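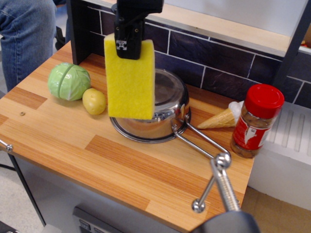 Slide 1. Morning everyone, and thank you for getting up for this! I'm Sheyla. I look after the test rules at Barnbridge, and I love them, so stop me if I run over.

Start with the leg story from Wednesday, then straight in. House rule one: write down where every object starts before the arm moves. "Near the pan" won't do. Give the edge, the distance and which way up.

Slide 2. Soft things. Pause here, people always have questions. A sponge squashes, so agree the grip force first and write it on the sheet. 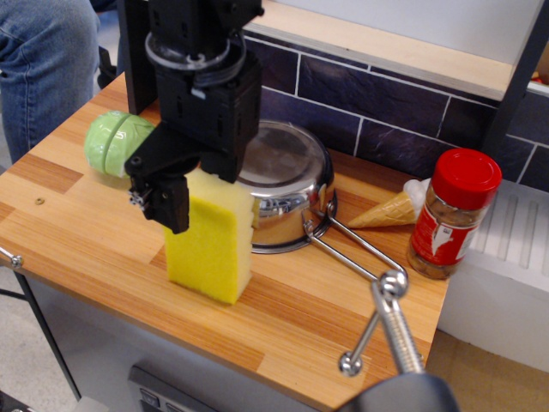
Rule two is about leaving the clutter in. We logged 1,106 runs in February and threw out 176, mostly for a start position with no note against it. That hurt! Rocío Carhuamaca rewrote the sheet in an afternoon (it fits on one side now, copies at the back).

Slide 3. Rule three: anyone in the room can call a stop, and the run is marked as stopped, never as failed.
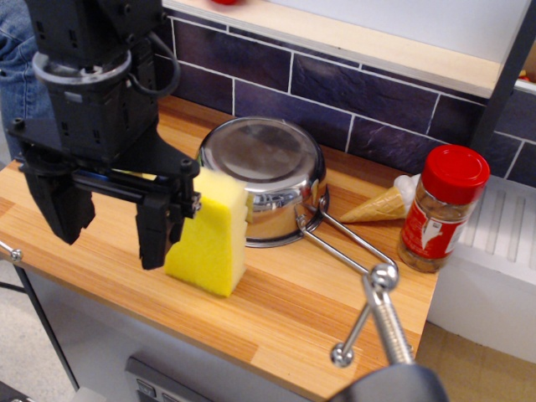
Sponge upright on the counter, saucepan behind it.

Ask for a show of hands: who has a written stop rule? Then over to Rocío for the Cledivon checklist, all 11 lines of it.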